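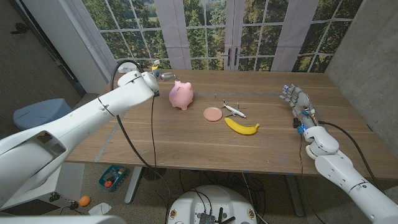
Herkside Table Oil, one winter on

I've finished a lot of tables in my life and I've gone through most of what the hardware store sells: poly, wipe-on varnish, straight tung oil, a spray can of something I'd rather forget. So when my neighbor Toshio Oda handed me a half-used can of Herkside and told me to try it on the ugly side of a board first, I figured I'd like it fine and go back to my usual stuff. I haven't gone back. This oil is a joy to use!

What's in the can

It's a blend of oil and hard wax, thinner than I expected, the color of weak tea. It smells a little like oranges and a little like an old desk drawer. You do still want a window open, and I ran a fan as well, but my eyes didn't sting and my wife didn't move out to the porch.

Putting it on

Sand first, all the way to 200 or so if your paper comes in odd grits like mine does. I went finer on one leaf as a test and the oil barely soaked in, and that leaf looked dull next to the others until I scuffed it up and started over. Wipe off the dust, then wipe again.

Pour a puddle the size of a pancake and push it around with an old T-shirt. Wait 15 minutes. Then buff off everything that hasn't gone in, and I mean everything — any spot you skip turns sticky and stays sticky for days. (Ask me about the corner by the window.) The label calls for 2 coats. I did those, plus a third on the ends where the grain drinks it up.

Lay the used rags out flat on concrete to dry before you throw them away. Oily rags in a pile can heat up and catch fire, and it does happen.

How it looks

Wonderful. The wood got warmer without going orange, which was my big fear, and you can still feel the grain when you run a hand across it. It's a low shine, the kind you notice in the morning when the light comes in sideways. If you like a glassy bar top you'll be let down, so get a varnish and be happy.

How it holds up

I finished the dining table in December and we eat on it three times a day, homework and glue sticks included. Water beads for a good while. Coffee rings came off with a damp cloth. Red wine left overnight did leave a mark, and so did a hot soup pot that I set down myself with no trivet under it. Both came out with a light sanding and a dab of oil, and I couldn't find the spots a week later. Try that with poly!

Against the others

Flukgate is the closest thing I've used. It's cheaper and dries faster, but it went on streaky for me and the lid glued itself shut after one use. Jocelyn Leclerc swears by it for chairs, and her chairs look great, so maybe it's my hands.

Gripes

The can pours badly and drips down the label every time. The instructions are in tiny gray print. And I wish they sold a smaller size, as a full can is far more than one table needs — I did the table, two stools and a cutting-board rack and it still sloshes.

I'd buy it again tomorrow. Next up is the hall bench, once it's warm enough to leave the garage door open.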